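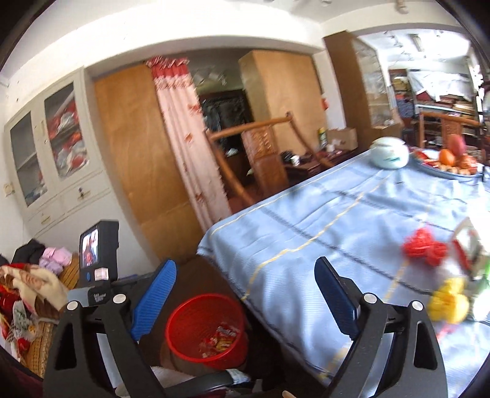 Bedroom bin, mesh type – crumbs going straight through??
Posted 12/2/20 by Flindance

Trying to sort the spare bedroom before family come. Red plastic bin by the bed, holey sides, full of snack wrappers. No liner in it. Crumbs end up on the floor every time its moved and I'm sweeping twice a day. Also pile of clothes and blankets in the corner that never goes anywhere. Do I line the bin or just get a solid one? And what first, bin or clothes?

Numus
Line it. 18 litre bags do most bedroom bins, fold the top over the rim and knot the slack at one side so it doesnt slip in. Crisp packets, fold them up small first – they spring open otherwise and the bin looks full when its not.

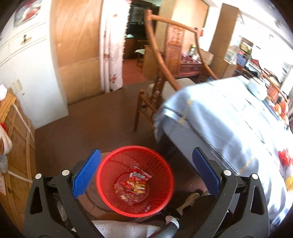 Bin first, takes 2 minutes. Then the clothes. Anything boxed up and tied with rope, leave till last or you'll be at it all night. Bedding folded goes in the cupboard, wash whatever's been on the floor. Fruit off the bed before you shake the sheet out!

Nolidthorpe
just get a solid one

Chávez
Newspaper in the bottom works, 4 sheets, change it when you empty. Rinse the bin in the shower now and then, crumbs get stuck in the holes. Had mine since October and teh rim is still fine.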